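Hi! You've landed in the Dulevari folder, which holds the chore and allowance diaries I've been pestering families for. If you only want the data, grab `dulevari_entries.csv` and skip to "Columns". Everybody else, pull up a chair, I do go on a bit.

## What's in it

1011 diary entries written by parents (and a handful by kids, marked as such) on which chores got done, who did them, and whether any money changed hands. One entry is one household on one day. Some run to a single line — "dishes, grumbling, a dollar" — and some are practically short stories. I kept them all.

It started because my sister and I remember our own childhood chores completely differently. She swears we were paid for mowing. I swear we were paid for nothing and told to be glad we had a lawn! Our mother says we're both wrong and won't elaborate. So I got curious about what families do now, written down the same evening and not thirty years later when everybody has had time to polish their story.

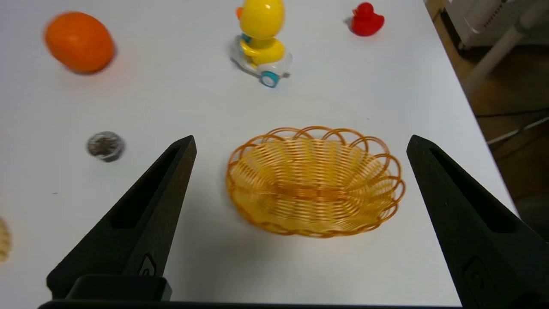 The families all live in or near Fliltberg, which is where I live and where I could knock on doors. That makes this a pretty local picture. Please don't use it to announce what "kids these days" are like across the country. I've already had one heated phone call with my uncle over that.

## Files

- `dulevari_entries.csv` — the diary entries, one per row
- `households.csv` — household size and the kids' age bands, no names
- `chore_list.md` — my list of chore labels, with notes on the annoying ones
- `saarinen_recode.csv` — the same entries with a second set of labels (more on that further down)
- `CHANGES.md` — what I fixed and when I remembered to write it down

## Columns

| column | what it holds |
|---|---|
| `entry_id` | plain running number |
| `household` | letter code, matches `households.csv` |
| `writer` | `parent` or `kid` |
| `chore` | label from the chore list, semicolons between several |
| `asked` | how many times the kid was asked, blank if not mentioned |
| `paid` | amount in dollars, `0` if the writer said no money, blank if they didn't say |
| `note` | the free text, lightly cleaned |

Please, please look at the difference between `0` and blank in `paid`. I got this wrong myself in version 1 and made a chart showing that almost no child in town earned a cent. Several children objected.

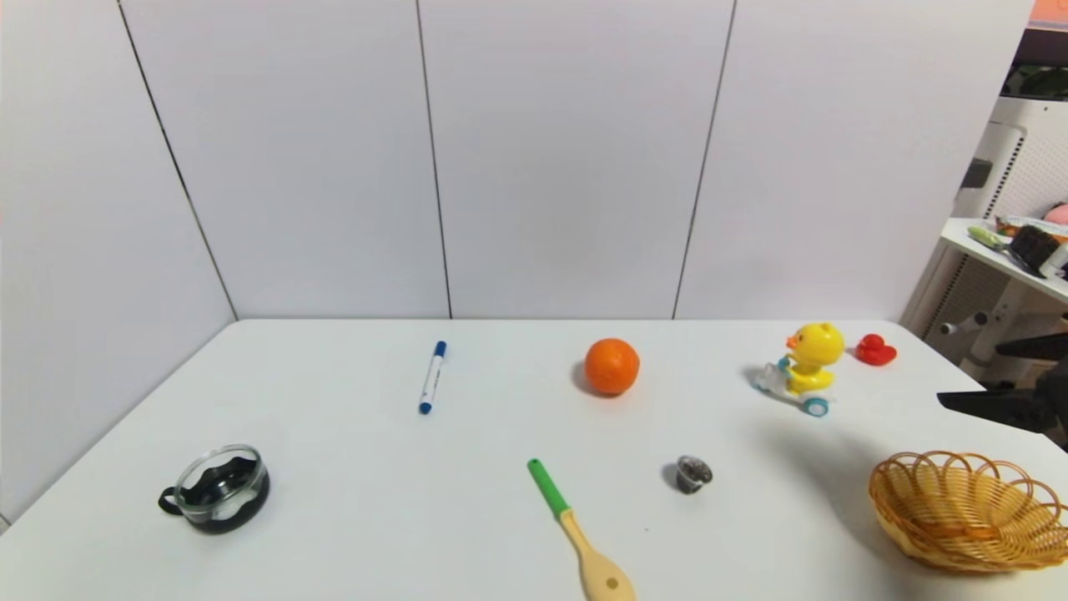

*Marker pen with a blue cap, toward the back of the table.*

## How the entries were collected

Each household got a paper notebook or a web form on Grumik, their pick. Paper won by a mile with the grandparents and lost by a mile with everyone else. I asked for two weeks and took whatever I got. One family kept going well past that because the kids had started using the notebook as evidence against each other, and their entries are some of my favorites.

I typed up the paper ones myself, usually after 9 p.m., so expect a typo or two. Spelling in the kids' own entries is left exactly as they wrote it. "Vakyoom" stays.

Every `note` is capped at 300 characters. I hated doing that, but a few parents wrote things in the long ones that a neighbor would recognize right away. Names, streets, schools and pets with unusual names were swapped for placeholders like `[KID]` and `[DOG]`.

## Labels, and the trouble with them

What is a chore? I thought I knew. Then I had to decide on "played with the baby so I could shower", "carried one bag in from the car" and "didn't fight with his brother until dinner" (paid, by the way, two dollars). My rule ended up being that if the parent wrote it down as a chore, it counts.

I labeled everything once, then went back and redid 200 entries a month later without peeking at the first round. Mostly I agreed with myself. Where I didn't, it was nearly always `tidy_room` against `clean_room`, and I'd merge those two if you're doing any counting.

The Saarinen labels are a simpler set that only asks who benefits from the chore: the kid, the whole house, or somebody outside the house. I like it better than mine on most days, but the original stays in so older scripts don't break.

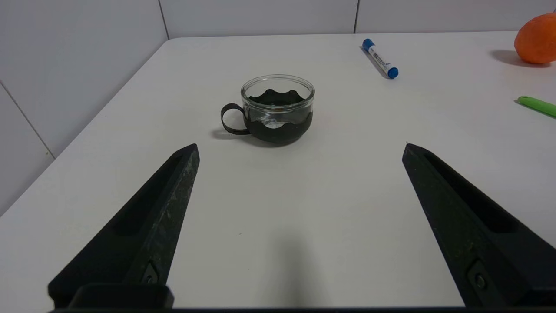
*White tabletop and the pale paneled wall.*

## Things it won't tell you

- Whether paying kids works. I know, everyone asks.
- How well anything was cleaned. Parents grade on a curve.
- What happened on days with no entry. A missing day might be a day off or a lost pencil.
- Much on teenagers. They're in there, but thinly, and they mostly did the trash.

I'd also be careful with `asked`. A parent who is tired writes "a million times", and I turned those into blanks.

## Feedback so far
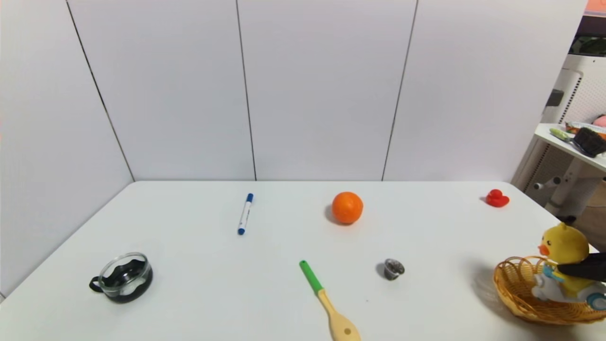

Muammer Dönmez wrote in February that the `paid` column leaves out half the story, as plenty of families pay in screen time, a later bedtime or getting to choose dinner, and he'd like those to have a column of their own. He also thinks `asked` should be split by which parent did the asking.

The first one is a great idea and I've started on it. A draft `reward_other` column is in the `next` branch, only filled in for the first few households. The second I can't do, I'm afraid. Most writers just put "asked" and left it there, and I'm not going back to guess.

## Using it

Free for teaching, school projects, research and settling arguments with siblings. Mention Dulevari and the version number somewhere. Please don't try to work out which household is which, even if you live here and are sure you know whose dog that is.

Found a mistake? Open an issue with the `entry_id` in the title and I'll get to it, most likely after the dishes.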